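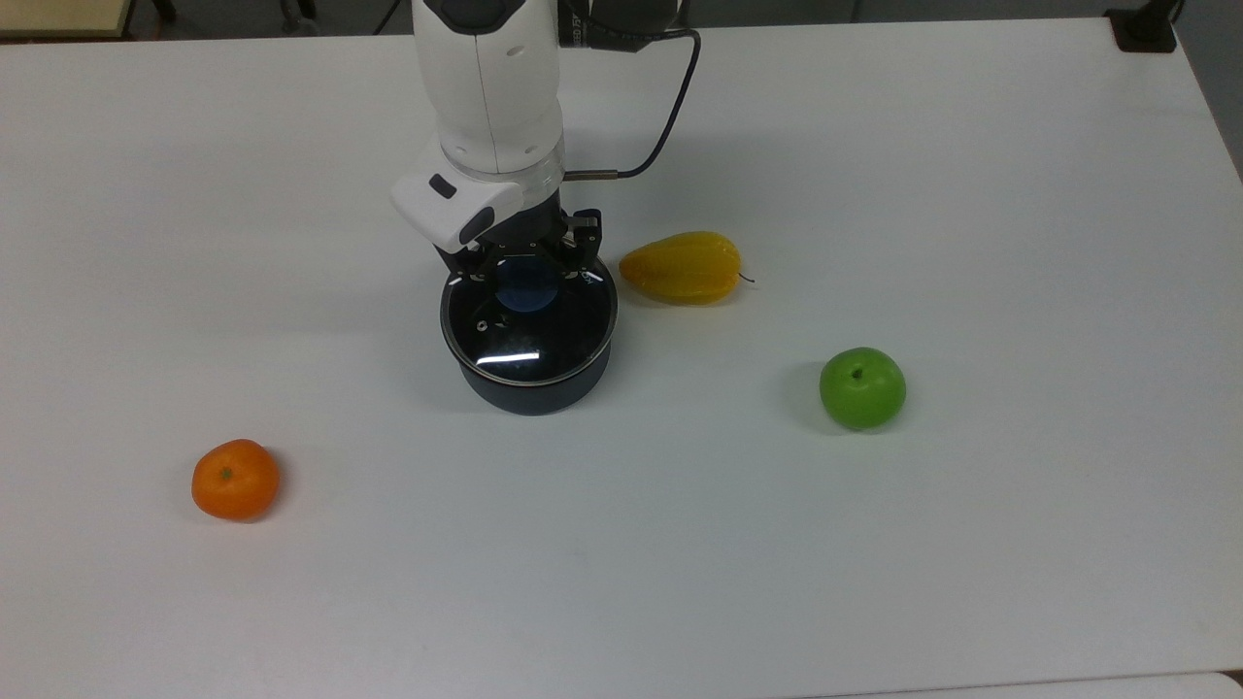
Filed under: Flash Fiction / Domestic

The lid would not come off, and by the third evening it had become the most important thing in the apartment.

It was a clear lid on a squat black pot, and under it, in plain view, was the blue thing. My aunt had mailed it from Vosdale in March with a note that read, in full, "You'll want this." She did not say what it was. She had moved out of Vosdale the same week, leaving a forwarding address in Rodis that the post office there had never heard of.

I ran the lid under hot water. I tapped the rim with a spoon. I bought a rubber gripping pad from Laaksonen Hardware, where the clerk told me to turn it the other way. I had been turning it both ways for 3 days and thanked him coldly.

My husband thought it was a coaster. My sister, by phone, thought it was soap, and said our aunt had always been strong on soap. The man in 913 borrowed it overnight and gave it back in the morning with a bandage on his thumb and no opinion.

By summer it lived on the white table by the window. Guests picked it up, twisted, went a little red, and put it down to talk about something else. Two of them never called again. One called every week to ask.

In July a second package came, postmarked Ralden. Inside was another black pot, the same size, with the lid already loose. It was empty. The note was shorter this time.

"Wrong one," it said. "Please send back the other, unopened."

I put the kettle on and went to look for the spoon.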